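作業ノート 『Helta』第1シーズン 日本語字幕の同期直し
2018年2月18日

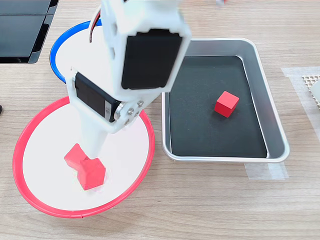

放送版に合わせた字幕を配信版にそのまま載せると、なぜ後半だけずれるのか。
配信版はCM前後の黒味が詰めてあり、詰めた分がCMの切れ目ごとに積み重なっていくため。冒頭は合って見えるが、ラストの場面では台詞より字幕が遅れる。

前回のメモに「フレームレート違い?」と書いたのは取り消し。変換かけても直らないわけだ。台詞の間隔は場面の中では一致してる。動くのは切れ目だけ。

対象はPrallness配信版の全11話。字幕は全部で3871行。うち1091行が前から「要確認」の印つき。印の理由が書いてないやつが多い。印をつけるときは理由も書くこと(自分も含めて)。

環境
編集はCellby。波形表示つきの方。自動保存は切ってあるので手で保存。昨日それで途中まで消えた。オンにすると長い話で固まるから、当面は場面ひとつ終わるごとに保存。
ファイル名は話数_版_作業日。「最終」「最終2」は禁止。

手順、今日決めた形
まず話の頭で最初の台詞を合わせる。次に切れ目の場所を波形で探す。音が完全に落ちて、ジングルの尻尾が残ってるところ。そこから後ろを全選択、次の最初の台詞に合わせてまとめてずらす。次の切れ目まで行って同じ。最後の台詞で答え合わせ。
一行ずつ触らないこと。触ると後でどこを動かしたか分からなくなる。
エンディング後の短い場面は別扱い。ここは版によって位置が違う。

第1話
問題なし。切れ目も分かりやすい。歌の字幕が台詞と重なる箇所あり、歌を上段へ。

第2話
市場の場面、二人同時にしゃべるところ。元の字幕は一枚に詰めてあって誰の台詞か読めない。ダッシュで分けて二段にした。読む時間が足りないので次の行の頭を少し遅らせた。ちょっとずるいが見た感じは自然。

第3話
切れ目がひとつ見つからず時間くった。ジングルが配信版で差し替わってる。音楽が違うので波形で探しても出てこない。絵の黒で探したら出た。以後、波形でだめなら黒を見る。

第4話
配信版に台詞が足されてる。橋の上で妹が「まだ聞こえる?」と言うところ、放送版では無言。新しく行を起こした。訳は仮。前後の口調からいくと「まだ聞こえてる?」の方がいいかも。保留。
逆に宿屋の場面は短くなっていて、宿の主人の冗談がまるごとない。行は消さずに「放送版のみ」で退避。好きな場面だったんだが。

第5話
回想多い。回想の台詞は斜体、という決まりだが、途中から斜体が外れてる。たぶん訳した人が代わったあたり。全部斜体にそろえた。回想から現在に戻る瞬間に台詞がまたがるところは、絵が現在なら普通の字。異論あれば書いといてください。

第6話
ここが一番ひどい。ずれが途中で逆向きになる。字幕の方が早い。しばらく悩んだが、配信版に放送版でカットされた場面が戻ってるせい。塔の中の長回し。台詞は少ないが、扉の向こうの声が聞き取れない。ヘッドホンで何度聞いてもだめ。「(扉の向こうで話し声)」としておく。無理に訳さない。

第7話
まだ半分。切れ目だけ印つけた。

残りは未着手。第8話以降は総集編っぽい回が入るはずなので、使い回しの場面は元の話の字幕からコピー。ただし訳を変えてある可能性があるから、貼ったら必ず音と突き合わせ。

用語のゆれ
「誓いの石」と「誓約の石」が混ざってる。「誓いの石」で統一。字数も短い。
称号の「番人」「守り手」。同じ語の訳だが、第4話の台詞で語呂遊びに使ってるので機械的に置換すると壊れる。手で見る。
主人公の一人称は第2話の途中まで「俺」、あと「おれ」。かなの方に寄せる。漢字が続くと読みにくいし。
呪文は訳さずカタカナ。長音の位置がばらばら。一覧を作りかけて止まってる。

画面の文字
看板や手紙の訳、出しすぎの気がする。筋に関係ない看板まで訳が出て、台詞が追えなくなる。手紙は話に要るので残す。看板は人物が読み上げるか、反応するときだけ。第3話の酒場の看板は削った。第1話の墓碑は残し。あれは最終話で効いてくる。

音の字幕
耳の聞こえにくい視聴者向けの版も同じファイルから作るので、音の説明は消さないこと。括弧は全角。「(風の音)」みたいなのが多すぎるという指摘は前からある。ずっと吹いてる風に毎回つけるのはやめて、吹き始めと、止んで静かになるとこだけ。
音楽は「♪」だけで済ませてる話と「(不穏な音楽)」と書いてる話がある。不穏かどうかはこっちで決めることか? と思うが、無音に見えるよりはいい。場面の空気が変わるところは書く。つなぎの曲は♪だけ。

読む速さ
一行13字、二段までのつもりで来たが、第5話の神官の説教がどうやっても入らない。早口で情報が多い。訳を削るしかない。削った案を別ファイルに置いた。原語の比喩がひとつ消える。惜しいけど読めないよりまし。二段に収まらないものを三段にするのはなし。顔にかかる。

Wooの掲示板から拾った指摘
・第2話、馬の名前が途中で変わってる → 確認、こちらの誤訳。直した。
・第4話、兄と弟が逆 → 原語では年上年下が分からない。第6話の台詞で兄と確定するので第4話も合わせた。
・字幕の縁取りが薄くて雪の場面で読めない → 再生側の設定の話だけど、雪の場面は確かに見にくい。下地つきを試す。
・「敬語が堅すぎる」 → 誰の台詞か書いてない。女王なら堅くていい。返信で聞く。

失敗したこと
第3話で全選択のつもりが、退避した行まで一緒に動かしてしまった。退避行は元の時間のまま残しておかないと放送版に戻せない。バックアップから復旧。退避行はロックをかけてから作業する。Cellbyのロックは保存して開き直すと外れることがあるので毎回確認。これ不具合だと思う、報告文は下書きまで。

もうひとつ。第5話を合わせてるとき、音声が吹替になってるのに気付かず進めてた。口の動きと合わないのは当たり前。吹替は間のとり方が違うので、そこまでの分はやり直し。開いたら最初に音声トラックを見る!

公開の形
全話そろってから出すか、できた話から出すか。できた話からだと用語を後で変えたときに差し替えが面倒。でも6月の一挙視聴会に間に合わせたいという声があって、途中でも見てもらって指摘をもらう方が早い気もする。第1話から第3話までを試しに出す案に傾いてる。出すなら変更履歴をテキストで同梱。

次にやる
第7話の後半。切れ目は印済みなので流し込むだけのはず。
呪文の一覧の続き。
「要確認」の印、第1話から順に理由を追記。理由が分からず問題も見当たらないものは外す。
第6話の扉の声、別の音声トラックでも聞いてみる。
第4話の「まだ聞こえる?」は第7話で同じ言い回しがまた出てくるらしいので、そっちを見てから決ぬる。

追記。第7話の頭だけ見た。あらすじ部分に第6話の戻された場面が入ってない。放送版のあらすじのまま。字幕は放送版の行をそのまま使える。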